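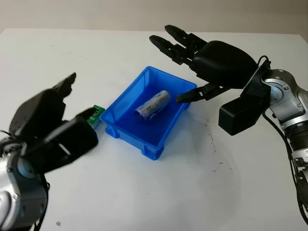
School and college robotics clubs spend too much of their year on the competition and too little on the dull jobs a robot might be asked to do. I have helped with the club at Clurnden for two years, first as a parent with a car and lately as one of the adults who signs the forms, and I have come to think we had our priorities the wrong way round. The task I would now put in front of every new member is sorting small electrical scrap. Give them a blue plastic tray with one battery lying in it, a green circuit board held in the left hand just outside the rim, and a right hand with its fingers stretched out over the other side, and ask them what should happen next. Most will say the answer is obvious. It takes them a good part of a term to find out how many answers there are.

Our club meets in a room with a white table and a plain wall, and until January nearly everything it did was aimed at the Nodport Cup. For those who have never been, the Nodport is a good event. Teams get a sealed rulebook in the autumn, build to it, and meet in a sports hall to run their machines against the clock. There is shouting. There are matching shirts. Last year there were 26 teams, and ours came 16th, and the drive home was cheerful enough.

What bothered me was the week after. I asked one of our better programmers how the machine decided where to put its arm down. She told me it didn't decide anything. It drove a set distance, lowered the arm by a set amount and closed the claw. If the game piece was where the rulebook said it would be, the claw closed on it. She had spent most of the autumn shaving time off that sequence, and she had done it well. She also said, without any prompting from me, that she had not learned much after the first month.

I don't blame her, and I don't blame the organisers. A contest has to be judged, and to be judged fairly it has to be the same for everyone. The pieces are made the same size and put on the same marks. A student who works inside those rules for three years gets very good at working inside those rules. Then they go to college or to a job, and somebody hands them a box of things that are all different.

Amancay Olivares, who runs the club and has to find the money for it, did not agree with me at first, and she still only partly does. Her case for the competition is a strong one and I will try to put it fairly. It gives the year a shape. It gives shy students a reason to talk to each other at eight in the evening. Parents understand it, and so does the head, and when she asks for a new set of motors she can point to a date by which they are needed. A club without a date, she says, turns into a room where people eat crisps. She has run one of those, and she did not enjoy it.

All of that is true. I would add that some students join only for the contest and would not come for anything else, and they are as welcome as anybody.

But look at what the sorting work asks of them. A battery in a tray is a simple shape, and it has a habit of rolling. A circuit board is thin and flat, with parts along the edge that you would prefer not to crush. The fingers that suit one do not suit the other. If you grip the battery in the middle you can lift it, but if you are a little off, one end dips and it swings. The board has to be held by its edges, and which edges depends on how it is going to be put down. Then there are two hands to think about, and they must not both want the space above the tray at the same moment. None of this is in a rulebook. The students have to notice it, argue about it and write it down.

They also have to decide what counts as done. This was the part I had not expected to matter. In the contest, a piece is in the goal or it isn't. With the sorting, one group thought a battery dropped from a hand's height into a tray was a success, and another group thought it was a fault, on the grounds that you should not drop batteries. They spent most of an evening on it. I thought it was the best evening of the year so far. Amancay thought they should have settled it in ten minutes and got on, and she may be right about that as well.

There is a fair objection about cost. Arms with proper fingered hands are beyond what most clubs can buy, and I would not want anyone to read this and feel their own kit was no good. The thinking does not depend on the kit, though. Pao-chu Hsiao teaches a similar class at Zivlow with one secondhand arm and a two-finger claw, and her students do their first month with no robot at all. They sit in pairs. One gives instructions, the other wears a blindfold and oven gloves. She told me the first pair needed 60 instructions to get a battery out of a lunchbox. By the end of the month they had a written procedure that a stranger could follow. That costs the price of the gloves.

The other objection is that it is boring. Yes, some of it is. A hand closes, the board slips, somebody picks it up and puts it back, and they go again. I don't think this is a reason to keep it from young people. They are not as easily bored as we fear, provided they can see that the thing they changed made a difference. What bores them is waiting for a turn with the controls, and the contest has plenty of that -- in our club two people drive and the rest watch.

I am not asking for the Nodport to be dropped. We will go again, and I will drive the minibus. What I would like is for clubs to give the first term to a task with no score, and to enter the contest in the second with whatever they have learned. Schools could help by not asking for trophies in the newsletter. Sponsors could help too. The small grant we had from Rattanakul came with a form asking for our placing, and there was no box on it for anything else. I wrote the bit about the batteries in the margin.

Amancay has agreed to try it for one autumn. Her condition is that there is still a date in the calendar, an open evening where each group shows its sorting to the parents and says what went wrong. I think that is a good condition, and I have told her I will bring the crisps.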